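Namatine Makers Board > Workshop and Garage > Dust, rust and damp

Topic: Black coating chipping on tools, is it the damp?

tamunoemi_d
Posted 13th November

Hello all. English is my third language, so please be patient with me. I rent a small workshop behind the old Tasden building. In summer it is fine, but since the start of the heating season the humidity stands at 65 per cent in the mornings and everything with a black finish begins to look tired. The finish becomes dull, then it gets pale marks, then small pieces go away at the edges.

I have read that damp creeps under a coating from any place where it is already scratched. Is this true for painted parts only, or also for the blackened ones? I do not want to buy a dehumidifier for 300 if the real reason is only wear.

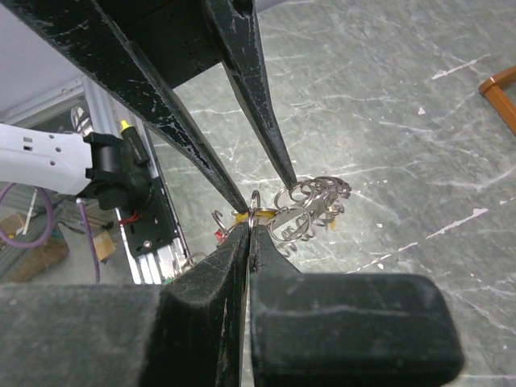

White flecks and chips along the edges, pale scratches on the squared one.

I wipe everything with a dry cloth in the evening. Oil I use rarely, as it collects the dust and then I have a grey paste on my hands.

Tamunoemi Danladi

oldhinge
Damp on steel gives you brown, not white. I would say wear and dust, and keep the 300 in your pocket. Chips at the edges are normal, a coating is always thinnest on a corner.

Mockus
I do not agree with oldhinge. Brown comes when the bare metal is steel. On aluminium you get a white powder, and it does come from damp. Rub one fleck with your nail. If it comes off as powder, you have a humidity problem. If it stays, it is a scratch.

oldhinge
Fair point about aluminium. Still, 65 in the morning is not so terrible. My garage is worse and my planes are fine with a little wax.

tamunoemi_d
Thank you both. I tried the nail. Some flecks came off and some did not – so perhaps you are both right? What wax do you use? In the shop here they have only Prurkard paste, and the label says furniture.

oldhinge
Furniture paste is all right if there is no silicone in it. Thin coat, leave it, buff it with an old sock.

lathe_and_tea
Before you buy anything, find where the water comes in. I spent 600 on a machine and the trouble was a blocked gutter. Also, is your heater gas? A portable gas heater puts a lot of water in the air.

tamunoemi_d
It is gas, yes. I did not know this.

Mockus
Then start there. Borrow an electric one for 3 weeks and write down the readings morning and evening. Keep the meter away from the door.

tamunoemi_d
My neighbour has an oil radiator he can lend me – I will collect it tomorrow and write again when I have the numbers.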